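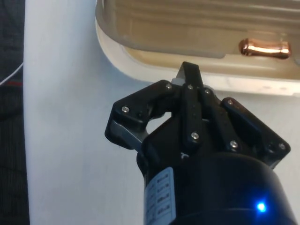
A black gripper at the front of a white plastic tray.

Give us back the intermission

8/22/23

The Paulauskas is a two-screen theater at 1616 Sasow Street, and it's where I see most of my movies. The seats were redone a few years ago, the popcorn is fine and the sound in the bigger room is better than at the mall in Nosby. Last month I watched a war picture there that ran a little over three hours. Shortly after the halfway point, people began to leave their seats. They went singly and in pairs, bent over, whispering sorry. Most came back. The man in front of me missed the death of the brother, and when he sat down he had to ask his wife who was being buried.

I think long movies should have an intermission. Ten minutes, lights up, doors open. We used to do this as a matter of course and I have never heard a good argument for why we stopped.

The usual explanation is money. A theater wants to fit as many showings into a day as it can, and a break eats into that. I understand this, but look at the schedule. When a movie is three hours long and has 20 minutes of ads and trailers in front of it, the theater has already given up on a tight turnaround. Cut the ads in half and you have your intermission. The theater would also sell more food, and food is where a small theater makes its living. I have never once gone out to buy a second drink in the middle of a movie. I would buy one at an intermission nearly every time.

The second argument comes from the people who make the movies, or from fans speaking on their behalf. A film is a single piece of work, they say, and stopping it breaks the spell. I take this more seriously. There are movies that depend on not letting you go. A thriller set over one night in one house should not have a coffee break in it. But those movies are usually short, and I am not asking for a break in a 95-minute thriller. The ones I mean are the big historical stories, the family sagas, the science fiction epics with a glossary's worth of planets. These nearly always have a natural hinge. The war starts, or ends. The children grow up. The ship leaves. Any editor could find the spot, and a good director would know it was coming and build toward it.

That is how the old roadshow pictures worked. The first half ended on something. You went out to the lobby with a question in your head and talked about it with whoever you came with. The second half often had its own short piece of music to bring you back in. The break had been planned for, and the story was shaped around it. Nobody complains that a play is ruined because it has two acts. Opera has had breaks for as long as there has been opera, and some of those audiences are as serious as any you will find.

And the spell gets broken anyway. It gets broken when the row has to stand up for someone. It gets broken when you start doing arithmetic in the second hour, working out how much is left and whether you can hold on. There are now phone apps and web pages that tell you which scenes of a movie are safe to miss. I used one for a while. I stopped because I found I was watching for the cue more than I was watching the movie. A filmmaker who objects to a planned break ought to think about what those pages are saying, that there are three or four minutes of the work that strangers have voted the least important.

Age comes into this as well. I am older than I was and so is a good part of the audience for three-hour dramas. My father gave up on theaters at 70, and he did it because of the length. He had bad knees and a pill that sent him to the bathroom, and he hated climbing over people in the dark. He would still watch anything at home, in pieces, with the pause button. He was the sort of viewer these movies are made for, and the theaters lost him over something that could have been fixed with a light switch. People with diabetes, people who are pregnant and people with bad backs all have their own version of his problem.

Home is the real competition, of course. I subscribe to Praleo like most of my neighbors, and on Praleo every movie has as many intermissions as I want. I don't think this is a good way to watch a movie. I pause to answer the phone, then I look something up, then it's late and I finish the next evening. A story I might have loved gets spread over 2 nights like leftovers. The theater is better because it decides for me when the movie runs. It could just as well decide when the movie stops. One pause, the same pause for everyone in the room, is a very different thing from a dozen private ones.

I should be fair about the practical side. Studios sometimes forbid theaters from adding a break on their own, and I think they are right to. A break dropped in by a projectionist at whatever minute suits the snack counter is worse than none. I sat through one of those on vacation, years ago, and it came in the middle of a conversation. The lights went up between a question and its answer. So the break has to be in the movie as delivered, chosen by the people who cut it. Theaters that don't want it could be sent a version without. With digital files this can't be much of a burden.

I'd also accept a trial. The Paulauskas is showing a restored epic in September, with the original intermission left in, and I have a ticket for the evening show. The poster in the lobby mentions the break in small type, under the running time, as if it were a warning. I'd put it in the largest letters they have. I suspect there are people in Nosby who would drive over for that line alone.

As for how long a movie has to be before it earns a break, I would set it at two and a half hours. Others would say 3, and I could live with that. I would rather have the rule set a bit too high than keep on with what we have now, where the movies get longer each year and the audience is expected to plan its drinking from noon.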